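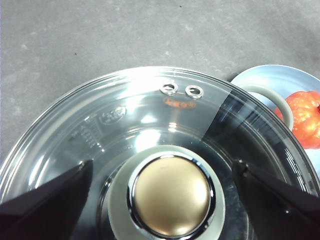
Unit 6: Assessing a gripper kit before purchase
Course notes, revised 1 February 2023

The product under review is the Clestura two-finger kit, sold by Olola for kitchen and light assembly work. It ships as a gripper, a wrist camera, a mounting plate and a software license for one arm. The license renews each September. Fingers are sold in pairs and are treated by the supplier as wear parts.

6.1 Why lids are on the test list

A glass lid is a hard case for a kit that depends on a wrist camera. The pane shows whatever lies under it, and it also throws back light from the room. Depth readings on the pane are unreliable and should be discarded. The rim gives a usable outline, but only where enough of the arc is in view. The knob is the grasp target. A domed metal cap on a chrome ring gives highlights that shift as the wrist moves, so the detector should fit the outline of the knob and ignore brightness inside it.

6.2 Approach and closing

The supplier's routine has two stages. In the first, the wrist is centered over the knob with the fingers open and clear of it on both sides. In the second, the fingers close at the collar, below the widest part of the cap. Contact on the dome itself is counted as a fault, even if the lid comes up, because the grip can slide upward under load.

Settings used in the course:
Closing force limit: 13 N
Approach speed: 98 mm/s
Closing speed: 17 mm/s

Leave the force limit alone until the centering error has been checked. Most failed grasps in student logs are centering errors that were treated as force errors.
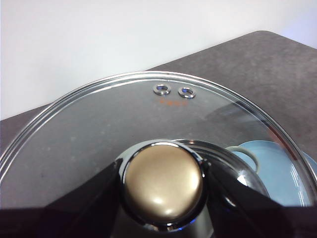

Vusumuzi Cele objects that the closing speed is too low for a paying customer and that a buyer will judge the kit on cycle time. His figures come from the Kullberg gripper, which has a softer pad and tolerates a faster close. The objection is fair for that product. On the Clestura pads, speed should be raised only after a full run of 175 trials without a fault on the dome.

6.3 Points to settle with the supplier

Replacement price of finger pairs, and whether the price is held for the license term.
Whether camera calibration survives a finger change. The manual is silent on this.
Access to raw force data. The Miettinen kit logs it as standard; Olola lists it as an add-on.
Cleaning method for the pads after contact with oil or food.

Reading for next session: manual, chapters 2 and 4. Send log files to Shireen Jacobs before class.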